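Projektbericht: Ablaufsteuerung für zwei Arme beim Stapeln von Bauklötzen

April 2023 | Projektgruppe Kellon, Labor Conditz

Ausgangspunkt war die Steuerung der Vorgängergruppe. Sie bestand aus einem einzigen Python-Skript mit 3223 Zeilen, in dem Greifpunkte, Wartezeiten und Fehlerbehandlung vermischt waren. Wir haben den Ablauf als Zustandsautomaten mit 11 Zuständen neu geschrieben. Jeder Zustand kennt seine Vorbedingung, seine Aktion und den Zustand, in den er bei einem Fehler wechselt.

Die Bahnplanung übernimmt weiterhin Trelport. Neu ist eine Reservierung des Arbeitsraums: Bevor ein Arm über die markierte Fläche fährt, fordert er sie beim Koordinator an. Der andere Arm darf bis an den Rand heran, muss dort aber warten, bis die Freigabe kommt.
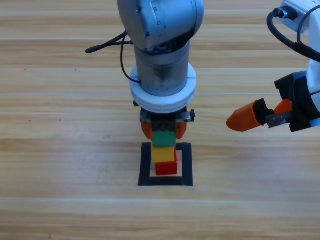 Schwierig war das Absetzen. Die Höhe des Stapels wurde zuerst aus der Zahl der bereits gesetzten Klötze berechnet. Kleine Fehler beim Greifen addierten sich, und der dritte Klotz wurde zu tief oder zu hoch losgelassen. Jetzt fährt der Arm die letzten Millimeter langsam und bricht ab, sobald der Motorstrom am Handgelenk über der Schwelle liegt. Den seitlichen Versatz korrigiert das nicht, dafür fehlt uns noch eine Messung nach jedem Schritt.

Getestet wurde in 134 Durchläufen. Die Protokolle liegen im Ordner »November« im Repository, die späteren Läufe wurden dort einfach angehängt. Die meisten Abbrüche kamen von Zeitüberschreitungen beim Koordinator und nicht von der Bahnplanung. Offen ist noch der Neustart nach einem Not-Halt: Der Automat beginnt dann wieder bei Null, auch wenn schon Klötze stehen.

Kontakt: Projektgruppe Kellon | © Labor Conditz | Nach oben

Kommentare

mkr_87: Warum Motorstrom und kein Kraftsensor?

Projektgruppe Kellon: Der Sensor war nicht im Budget. Für die Klötze reicht der Strom.

tinus: Gibt es den Koordinator auch einzeln? Wir haben bei McGrath dasselbe Problem mit den Zeitüberschreitungen.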